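Goltport Clothing Exchange
Progress report to the Tarka Fund, 14 February 2018

Since the last report in August we have moved out of the church hall and into the back half of the Fukuda building on the quay. The rent is slightly higher than we budgeted for, but it includes heating and a lockable store, so we no longer have to pack everything away at the end of each session.

Stock. We have sorted 200 bags of donated clothing in the period. Adult coats and school uniform go out fastest. Children's sports tops and printed T-shirts come in faster than we can place them, and we have started a separate rail for them. Anything with a broken zip or a missing button goes into the mending box. The box is full at the moment — we are two sessions behind with it.

Families. The target in the grant agreement was 100 households and we have reached 98. The shortfall is down to the fortnight we were closed for the move. We expect to pass the target before the next report.

Equipment. The Trindico steamer bought with the first payment is in regular use. We have not yet bought the second set of shelves. The quote came in higher than expected and we are waiting on another. The money is still held against that line.

Folding and sizing. Shirts used to go on the shelves in whatever state they left the bag, and people had to pull out half a pile to find a size. We now lay each one flat, turn the sleeves in, fold to a standard width and put the size label at the front edge. New helpers learn on T-shirts before moving on to shirts with collars. A sorting session handles 15 bags, including labelling. 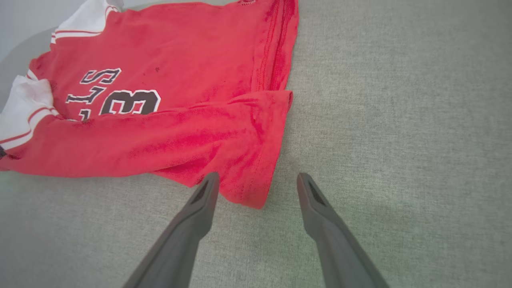 Toshio Nomura

Printed tops such as the red one with white sleeves and block lettering are folded with the print facing up, so that it can be read on the shelf. Plain ones are folded print side or not, as they come, and stacked by size only.

Next period. We plan to clear the mending box, settle the shelving order and open for one extra session a month. We would like to carry the unspent shelving money forward and ask for your agreement to this in writing. Receipts for the steamer, hangers and labels follow separately by post.

Goltport Clothing Exchange, Fukuda Building, The Quay, Goltport | Contact us | © 2018 | Back to top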